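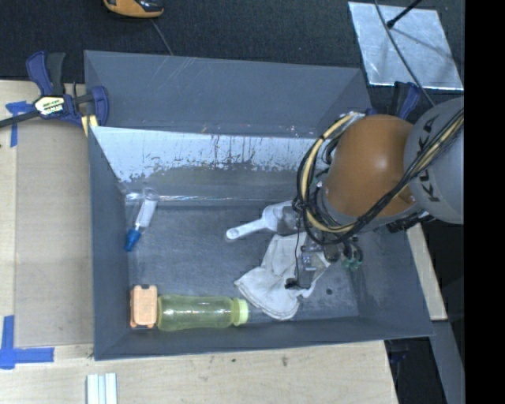
How long should you leave a rented allotment plot under cover before you dig it? Leave it until the couch grass roots snap when you pull them, and for me that was one full winter.

I took on a plot at the Brunditz Road site in October. Several of you asked how it has gone, so I'll put it all in one thread and then I can stop answering it in bits.

2/ The plot is number 78. It's a half plot on the north side, next to the hedge. The rent is £44 a year, water included, and there's a £2 key deposit that you get back when you leave.

3/ It hadn't been worked for a long time. Couch grass over most of it, bramble along the hedge, and a patch of horseradish in the far corner that I will probably never get rid of. I've decided to live with the horseradish.

4/ I didn't dig anything in the first month. I cut the grass down with shears, raked off the worst and put black woven sheeting over two thirds of it. Bricks on the edges. Add more bricks than you think. Mine came up in the first gale and ended up in the hedge.

5/ The uncovered third I forked over by hand, a strip at a time, an hour after work until the light went. Garlic went into it as soon as there was a clear strip. All of that garlic is up and looks fine.

6/ Shed. The old one had no floor left. I priced up new ones and the cheapest I liked was £249 from Tirkon, delivery extra. I didn't buy it. I patched the old one with pallet boards and put a new felt roof on. It leans but it's dry inside.

7/ Soil is heavy clay. It sticks to your boots in winter and I'm told it cracks in summer. Everyone on the site says to put manure on it. The stables at Stolis let you have it free if you bag it yourself and bring your own bags. Go early, the lane gets blocked.

8/ Ask how old the manure is. The heap on the left at Stolis is last year's and it's crumbly. The one on the right is fresh and should be left alone for now.

9/ I lifted one corner of the sheeting at the weekend. Grass underneath is yellow and flat, and the roots come away in short bits. The bindweed hasn't noticed. White roots as thick as string, perfectly healthy. I'm picking those out by hand and they go in the council bin, never the compost.

10/ Mistakes so far. I bought seed potatoes too early and had to find somewhere light to chit them, so every windowsill in the flat was egg boxes. I also put the compost bays at the far end from the gate, and everything has to be carried the whole length of the plot.

11/ Someone asked about tools. Fork, spade, rake, shears, a hoe and a decent pair of gloves. I've used the fork for nearly everything. The hoe hasn't been out of the shed yet. Second-hand is fine if the handle doesn't move in the socket.

12/ Someone else asked about broad beans. I'm growing a variety sold as Bensaid, from the seed swap in the village hall. Started in loo roll tubes on the bathroom sill, moved out under fleece two weeks ago. Mice had a few. The rest are about a hand high.

13/ Plan for the next few weeks: roll the sheeting back a bed at a time, fork out what's left, manure on top, potatoes in the first two beds. Onions after that. Squash on the compost end, where I won't have to weed much once it gets going.

14/ The waiting list at Brunditz Road is open again if you're local. You fill in the form on the noticeboard by the gate and post it through the box. Half plots come up more often than full ones. I'll add to this thread when the potatoes are in.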